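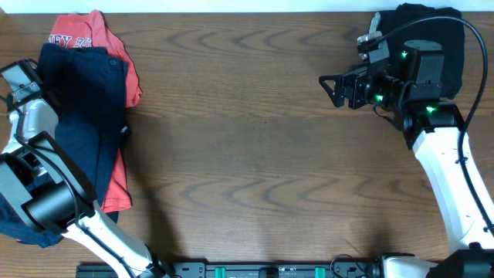 Home Automation > Laundry

List: chores-l
Message 2642
From: Leobardo Orozco
Subject: Re: Is folding solved yet?

Mendoza wrote:

> I run the linen side of a small guest house and read this list mainly
> for the floor cleaners. Several people have told me lately that folding
> is solved, that two cheap arms on a table will do it, and that I should
> stop paying for evening hours. We do a lot of T-shirts and trousers for
> long-stay guests, mixed loads, everything tipped out of the dryer
> together. Before I go to the owner with a number, can anyone say
> what such a setup does with a mixed pile? I don't need a paper. I need
> to know if I can load it at 6 pm and go home.
>
> Also, does color matter? Most of our load is dark.

Short answer to the 6 pm question: no.

Longer answer, in the order the work happens. My experience is with a fixed two-arm bench, arms on a rail along the front edge, parallel-jaw grippers, tabletop of ordinary wood. Other layouts will differ in the details, but the problems come in the same order.

1. Separation. Most of the demo videos I have watched begin with one garment, already alone on the table. A dryer load doesn't come that way. Put a dark navy piece over a red-orange T-shirt and the first question is which cloth the gripper has between its fingers. From overhead the edge between the two is easy to find where the red sticks out. It is much harder to know how many layers are under the navy. Pinch too shallow and you come up with nothing. Pinch too deep and both pieces travel together. We log that second case as a double pick, and it is the largest single entry in our error log.

2. Dark on dark. Yes, color matters, so your load is on the bad side. Black and navy give the camera few usable folds under flat overhead light. A side lamp helped us more than a new camera did. Printed lettering is a help too, as it gives the software something to track while the cloth moves, but a print that is half folded under can be matched to the wrong part of the shirt. Plain dark trousers give you neither.

3. Finding the corners. Once a piece is alone, you need two good grasp points, usually shoulders or waistband. In a crumpled shirt these are normally hidden. The usual approach is to lift, let it hang, look, regrasp and lay down. Each regrasp costs time. We allow 9 before the run is stopped and a person is called.

4. The fold. Oddly the easy part. With a shirt lying flat and face down, two arms do a decent sleeve-sleeve-hem fold, and I would let it run while I did something else in the room. If your staff are willing to lay each piece flat, the arms will fold it. You can see the trouble with that as a labor saving.

5. Putting the finished piece somewhere. The bench is small, and the folded stack takes up space the arms need for spreading. A sleeve thrown out during a spread will also land on the stack and drag the top piece open. Budget for a second surface.

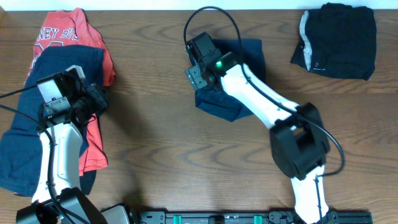 Left gripper down on the navy and red pile, right gripper on a second navy garment. Folded black garment at upper right.

On throughput: our last full test in February was 40 mixed pieces, tops and bottoms, nothing fitted, no socks. Median time was 300 seconds a piece, counting only those that were finished without help. A person on your evening shift will beat that without trying. The argument for the arms has to be that they work while everyone is asleep, and this is where double picks and the regrasp limit do the damage. One stop at 7 pm and the bench sits there until morning unless somebody resets it.

On reach: check it before anything else. The back corners of the table are awkward for both arms, and a pile pushed out to the left edge is in practice a job for the left arm alone. The software we use does not plan a handoff well when one arm is already folded up on itself. We moved the rail closer to the middle of the table and lost the front strip, which was a fair trade for shirts and a poor one for trousers.

On cables: the ones on our arms loop outside the links. Cloth finds them. Tie them down with enough slack for the wrist to turn, and check the ties every week.

Vendors, as you will be asked. I have seen the Luven bench run and it does what is in items 3 to 5, from a single piece. The Beltunari people quote for separation as well, but I have not seen it on a mixed pile and would ask for that in person, with your own laundry, tipped out of your own basket. Take the darkest load you have. Gadwood rents out a bench by the month, and in your position I would start there before talking to the owner about buying.

If you want a figure for the owner now, I would put zero hours saved on the evening shift this year, with a note to look again after separation improves. The floor cleaners are a better use of the same money.

Two things I would like to hear from others on the list. Has anyone got a reliable way to detect a double pick from motor current alone? Ours works on towels and is close to useless on T-shirts. And is anyone using a lighter tabletop or a plain mat? Our wood has strong grain, and I suspect the segmentation of picking up its lines as fabric edges, but I have not tested it properly.

Leobardo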